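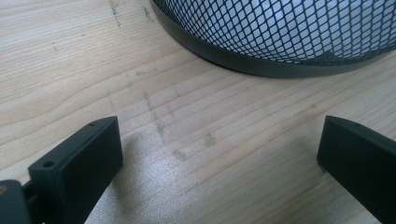 Plateau clair, coin du pot grillagé noir. Traces grises au milieu, petites marques plus sombres vers le haut à gauche.

**13 février 2026, nettoyage du plateau et essais de produit**

Repris la table claire de l'atelier. Detlef Eichhorn avait signalé les taches grisâtres la semaine passée, je les avais prises pour de la poussière. Sous la lampe on les voit mal : le vernis satiné renvoie un gros reflet blanc et il faut se baisser pour distinguer quelque chose. Les salissures suivent en partie le veinage, ce qui n'aide pas à savoir si elles sont posées dessus ou prises dans le fil.

Essais, toujours dans le sens des veines :

1. Chiffon microfibre sec. Le chiffon ressort gris, les taches pâlissent un peu.
2. Chiffon humide, eau tiède, essuyage immédiat. Mieux au centre. Aucun effet sur les marques fines près du pot.
3. Dridosel dilué, 5 ml par litre. Laissé une minute, rincé, séché. Le gris du centre est presque parti. Il reste une ombre visible seulement en lumière rasante.
4. Gomme blanche sur les marques fines. Deux ont disparu, donc du dépôt. Les autres accrochent légèrement à l'ongle, ce sont des rayures.

Pas touché au papier abrasif. Emanuel Mocanu propose un passage au grain 320 sur les rayures, puis une couche de Mutard satiné. Je préfère attendre : je ne connais pas la finition d'origine et une reprise locale risque de faire une tache mate au milieu d'un plateau qui brille. Si on ponce, on ponce tout. Essai d'abord sous le plateau, côté mur.

Pour le pot : je l'ai retourné, le dessous était gras et laissait un arc gris sur le chiffon. Le bord du treillis est irrégulier à la jonction avec la bande du bas, il y a une petite encoche. Passé le doigt, ça pique un peu mais rien qui dépasse dessous. Je ne pense donc pas que les rayures viennent de lui, sauf si on l'a traîné avec des copeaux coincés. Collé trois patins de feutre (sachet Modach, tiroir du bas).

Consommables : le bidon de Dridosel pèse 164 g, à recommander chez Sadeghi avec des microfibres. Hygrométrie de la pièce à 73 %, trop pour vernir de toute façon. Emanuel voudrait reporter la finition en mai, quand on pourra ouvrir les fenêtres. D'accord sur le principe.

À faire :

- retrouver la fiche de la table (classeur vert ?)
- essai 320 + Mutard sous le plateau
- revoir l'ombre du centre demain, bois bien sec
- plus de graphite ni de limaille sur cette table sans sous-main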